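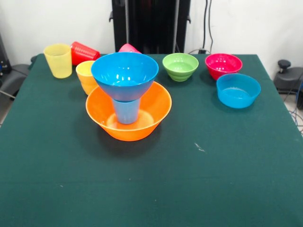
Cups and bowls on the green cloth, blue bowl up on the light blue cup.

15 October 2022

Budget stuff before I forget! Mahmoud wants the Brukow gripper (2502 with the mount, ouch) and I keep leaning toward the Tawfik one at some 1000, which leaves us enough for spare fingertips and a second cloth. Otilbridge quoted 464 for cables and shipping, good until May. More cups are 49 a set, so I'm just ordering those. Still need to ask Mahmoud about payload.

Noltutmont workshop notes | Contact | Back to top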